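Brirngate Community Help > Out and About > Clubs and open days

Is the robot open day at Aser worth it if you know nothing about robots?

Posted by cakberg_mum
My 12-year-old pulls apart every old computer he can get his hands on and has been asking to go to the Aser open day in March. I've never been to anything like it. Do you just stand behind a rope, or do they show you real work being done? And is there anything for a parent who can barely change a printer cartridge? We'd be coming by bus from Cakberg.

Dovhaniuk_fan
Go, go, go! I went to the last one expecting a robot waving at people and it was so much better than that. My favourite was the computer bench, where they had a desktop with its side open and a robot gripper working right in among the cables. You follow it on a screen from the gripper's own camera, so you get right down next to the motherboard (I've built my own machines for years and I've never seen one from that angle).
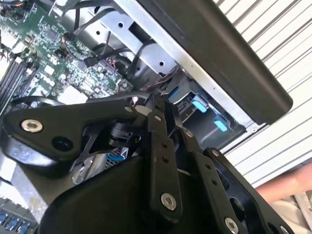
Gripper inside the desktop at the computer bench. The light blue bits are the latches on the drive bays.

Ask questions! The staff love it, and the sillier the better. I wanted to know why a robot finds cables harder than screws and got a terrific answer, with a bit of old ribbon cable as a prop: a screw stays the shape it is, but a cable flops somewhere new every time you nudge it. I'd honestly never thought about it, and now I look at the mess behind my telly with more respect.

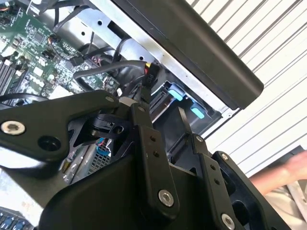 I stayed at that bench so long I missed most of the welding talk, and I'd do the same again. If your son likes the insides of computers, start there and get in before 11, when it's two deep and hard for kids to see. There's also a table of old parts they're allowed to handle. Mine came home talking about memory slots the whole way.

And no, you don't need to know a thing. I took my neighbour, who doesn't even own a computer, and she had a ball.

brirngate_bus
Free last time, not sure about this year. The 6 goes from Cakberg and stops near the gate. Parking is hopeless.

tinkerer256
Agree with the first reply about the computer bench. The big hall is noisy though, I heard they got around 3,000 people through, so bring earmuffs if your kid doesn't like a racket. Sausage sizzle was good. Can't remember if they took cards.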